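Soft Surfaces – Gallery

Gimarley Handling Collection
Page updated 2025-10-12

The handling collection at Gimarley is made up of soft things: felt, velvet, plush, brushed wool and a few pieces that fall between those. The collection now stands at 866 pieces, stored in shallow drawers and sorted by colour first and pile length second. Anyone can open a drawer and pick something up. Most people who visit are sewing, upholstering or mending something at home and want to feel a fabric before they buy it.

This gallery covers the browns. Brown is our biggest colour group and the hardest to sort, as a short pile can look like two or three different shades depending on which way it is lying. We sort under the grey light at the north window and check again under the lamp. If the two don't agree, the north window wins.

How the browns are grouped

Drawer 1 – light tans and biscuit colours. Mostly flat felts, some of them from the old Jesamham sample books. The books came apart years ago and the pages are now kept in sleeves.

Drawer 2 – mid browns, short pile. The most used drawer in the room. People matching the worn arm of a chair usually end up in this one.

Drawer 3 – mid browns, long pile. These shed, so there is a clothes brush on a string beside the handle. Please use it before you go on to another drawer.

Drawer 4 – dark browns and near blacks. The Wiegand velvets are at the back, rolled and never folded. A fold in velvet leaves a line that steaming doesn't always lift.

Looking at nap

Nap is the raised fibre on the face of a cloth. Stroke it one way and it lies flat and looks paler; stroke it the other way and it stands up and the colour deepens. On a curved shape you get both effects at once without touching it, because the light meets each side at a different angle. For this reason we keep a few rounded forms out as well as the flat swatches. A flat swatch can be a poor guide to how a cushion or a toy will look once it is filled.

If you are matching a colour for a repair, look at the edge of the shape against the light. Loose fibre shows up there first, and you can judge the length of the pile more easily than from the front.

The picture

Warm brown, short nap. A rounded shape seen from very close. The left flank has a little orange and rust in it where the light is more direct, and the colour drops to a dark chocolate through the middle and down the lower right. There are tiny paler flecks all over, and a faint line of fuzz along the top.
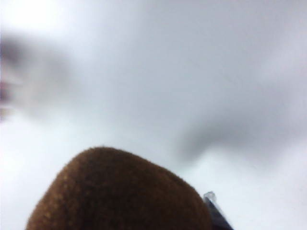
Using the collection

The drawers are open to visitors through the year, apart from two weeks in September when everything is aired and brushed. Clean, dry hands are fine and gloves are not needed. Cuttings can't be taken from the pieces, but you are welcome to bring your own fabric to hold against them.

Other galleries: Greys and silvers – Greens – The Grakmont blankets – Buttons and trims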